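Print this article | E-mail this article

The parish Bible that came back to Jincombe

For most of the last century the big Bible at Jincombe lay in a chest in the vestry, under a pile of altar linen and two broken hymn boards. It was too heavy to use and too worn to show. When the chest was moved for the rewiring in March, the back board came away in the hands of the people lifting it, and the parish had to decide what to do with a book that had lost its cover, its clasps and the whole of Genesis up to the Flood.

What they had was a folio lectern Bible of 586 leaves, printed in English, with the Apocrypha bound between the Testaments. That last part is of more interest than it may sound. Printers left the Apocrypha in or out according to the market and the temper of the times, and many copies were sold without it. Readers at Jincombe plainly made use of theirs. The pages of Ecclesiasticus are among the dirtiest in the book, dark at the lower corner where a thumb turned them, and the passage beginning "Let us now praise famous men" has been marked in ink by at least three hands.

The margins are the reason anyone outside the village has heard of the book. Lectern Bibles often carry a few pencil ticks to show where a lesson starts and stops. This one has notes on nearly every opening of the prophets and the Gospels, some of them a single word, some running down the side of the page and along the foot. A good many are practical. "Omit if cold" stands beside a long genealogy in Chronicles. "Slow here" appears 14 times, always in Isaiah. Others argue with the text or with each other. Against the parable of the unjust steward, one reader has written "hard to preach" and a later one, in browner ink, "then do not".

It is tempting to see these readers as a row of clergymen, and some of them were. The early notes include scraps of Greek and references to the Fathers, shortened in the way a man shortens things he expects only himself to read. The later ones have no Greek at all. The spelling is uncertain and the concerns are local: the river, the price of seed, a bad harvest set beside Joel and the locusts. Curates at Jincombe came and went, and there were long gaps when the living was held by someone who lived elsewhere. In those years the lessons must have been read by whoever could manage them, and the notes suggest that these readers took the job seriously.

The largest group of notes is in the Book of Job. There are more here than in all four Gospels together, and they change in tone as the chapters go on. The speeches of Job's friends are marked lightly, with approval. By the middle of the book the approval has stopped. One writer, whose tall sloping hand can be followed for 70 leaves, puts a small cross beside every verse in which Job asks to be answered, and leaves the speech out of the whirlwind quite bare. Whether that was respect or disappointment is hard to say from a blank margin.

Repair was done at the Rornine bindery over the summer. The leaves were cleaned dry, the torn edges mended with thin paper, and the book resewn on new cords with its one surviving board. The missing leaves of Genesis were not replaced. The parish had asked for a facsimile to fill the gap and was talked out of it, which I think was right - a book that has been used this hard can be allowed to show it.
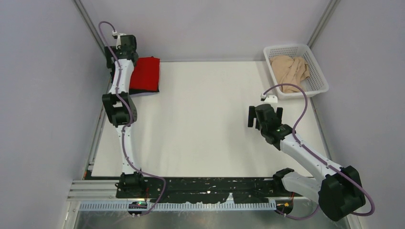 The notes have now been copied out in full and will be printed by Girard in a plain edition of 1,000 copies, with the verses on the left-hand page and the notes on the right. The editors have kept the original spelling and have not tried to put names to the hands. There is a short introduction on the practice of reading lessons aloud, and an index of verses for those who want to see what Jincombe made of a favourite passage. I would have liked more on the Greek notes, which are given without translation, and a few more plates of the Job pages.

The Fondar lectures this winter will take the book as their subject, beginning in November with the marked passages in Ecclesiasticus. The Bible itself stays in the church. It lies in a glazed case near the font, open at present at the fortieth chapter of Isaiah, and the page is turned on the first of the month. The church is open from 10 am until dusk.

Letters on this article may be sent to the editor at the usual address | Copyright: text may not be reproduced without permission | Back to top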